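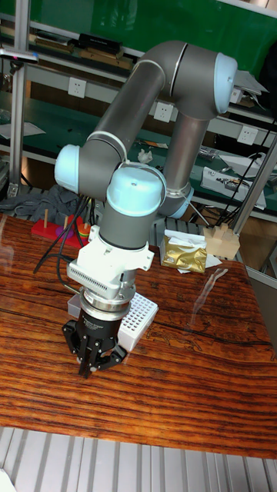 Demonstration Cell for Tabletop Handling

Products > Handling and Gripping > Demonstrations and Open Days

The Ovmont tabletop handling cell is offered to laboratories, technical colleges and small manufacturers that wish to assess robotic handling before committing to a purchase. It can be seen at work during the open day held each June at the Letel application center, or by appointment at other times of the year.

The cell combines a jointed robot arm with a multi-finger gripper, carried on an adapter and a metal flange ring beneath the wrist. The gripper approaches objects from above. Visitors see it working over a wooden table among items of very different shape and stiffness, including a pipette tip rack, a foil package, a notched wooden block and a board with upright pegs and colored rings. Visitors may also bring small objects of their own, provided these are dry, unbroken and free of sharp edges.

What the demonstration includes

Each session lasts 38 minutes and is led by a member of the application staff. The first part covers the arm, the gripper and the safety arrangements. The second part is given over to handling trials, and the remaining time is set aside for questions. Groups are limited to 25 persons. Larger parties will be divided and received one after another.

During the trials the operator changes the position of an object between attempts, so that visitors can judge how the cell responds. Attempts that fail are repeated once and then discussed - they are not left out of the session. Visitors are asked to remain behind the floor marking while the arm is powered.

Supply and configuration

The cell is supplied in two versions. The Liver version is intended for laboratory benches and is delivered with the controller and one gripper. The Altıntaş version adds a second set of fingers and a longer cable set for use on freestanding tables. Both versions are covered by a warranty of 3 years. Service is recommended after around 2,000 hours of operation.

Tables, racks and test objects are not part of the delivery. A list of the objects used at Letel is available on request, together with the trial sheet that staff complete during each session.

Booking a visit

Requests should state the number of visitors, the preferred month and the type of object to be handled. Morning sessions begin at 9:30 a.m. The center will confirm the booking in writing - please do not make travel arrangements before this confirmation has been received. Attendance is free of charge.

Print this page | E-mail this page

This website uses cookies to remember your region and language. Accept | Cookie settings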